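# Speaker notes: "Whose rule is it anyway?" (12 minutes, May meetup)

Start without the slides. Ask who has read the house rules for their own collection work all the way through. Wait. Put my own hand down.

Opening point: most of what we call good practice in hand-held gripper work is one team's habit that got typed up. The Nidura sheet is the usual case. It says "approach soft items from a neutral pose." I asked Danica Radulović what neutral meant and she said it was whatever the first two operators did. Fine, but then call it a habit and stop auditing people against it.

Second point — and go slowly, this is where Flultcombe lost the room last time — cloth breaks tidy rules. A rule written for boxes says grasp at the center of mass. Where is that on a blouse? The Skusico draft has five paragraphs on lighting and one line on fabric, and the line says "handle with care."

Next two slides, give people time to look.
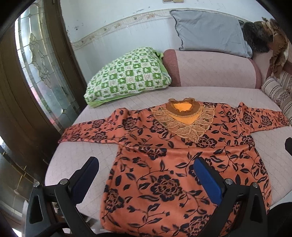
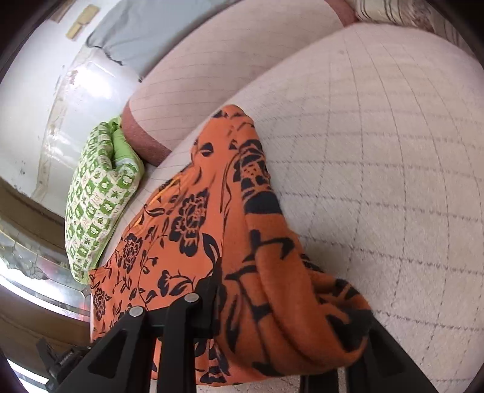 Same print in both, black or near-black flowers on orange. Ask the room to write down the state of the cloth in each, in their own words, no talking. Then read a few out. I expect "flat," "laid out," "messy," "bunched," "picked up," and at least one "folded." If the labels don't agree, a rule that starts "when the garment is flat" can't be checked by anyone.

What I would keep:

- Write the start state down before the take, in words from a fixed list.
- Leave the furniture and bedding alone. Homes have patterns in them.
- Log a dropped grasp as a dropped grasp. No quiet retakes.

What I would throw out: the "natural motion" clause. Olanrewaju Tamuno defended it to me for most of a train ride and I still can't tell what would fail it. Also the minimum clear area around the item. It came from a fixed arm at Hajdu and was copied over with the units still wrong.

If someone says standards take time: agree, then ask what evidence would make them delete a rule. Adesuwa Okonkwo asked me that about my own list and I had an answer for 2 of the items. Say so.

Skip the maturity model slide if we're past the ten-minute mark. Skip it anyway if Margit is timing.

Questions. Repeat each one into the mic. Draft wording for the start-state list is on the last slide, comments to Teodora.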